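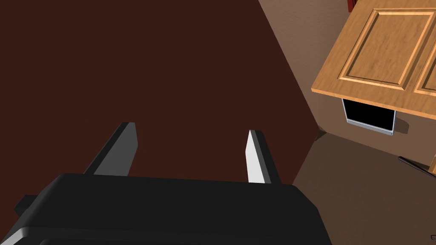

09/10/2020

Anju Tomar was labelling jars when I came to her kitchen in Treritz, and she asked me to wait until the last one was finished. She makes lime pickle and sells it at the Saturday-style market behind the old grain store, together with her cousin's family, the Sandhus.

She learned the recipe from her grandmother, but she says it took her 26 batches to make it right after she moved here. "The limes are different," she told me. "At home the skin was thin. In this place the skin is thick, and it stays bitter if you hurry it. So I started to leave them in salt for 16 days, and my mother was on the phone telling me that this is wrong."

I asked if her mother has changed her opinion. "She has tasted it," said Anju. "She asked for two jars. She did not say anything more."

In August she made 400 jars, the most she has ever done in one month. The limes come from Bondon, a small orchard up the valley, and she drives there herself because she wants to smell the fruit before she pays. Mustard seed and fenugreek she buys from Firnari, the grocery on the main street, where the owner keeps a sack aside for her. I wanted to know what she does when the limes are poor. She answered that she makes chutney from carrots, and that her customers complain.

We spoke also about the price. One jar costs 7 dollars and she has not raised it for a long time, although the glass has become dearer. "My neighbour says I should ask for ten. Perhaps he is right. But the old ladies who come early, they count their coins, and I know their faces."

At the end I asked how she likes to eat the pickle herself. She laughed and opened the fridge. "With cold rice and yogurt, standing up. My husband puts it in a cheese sandwich. I have told him he can do that when I am at the market."

She gave me a jar to take home and told me to keep it closed until next month.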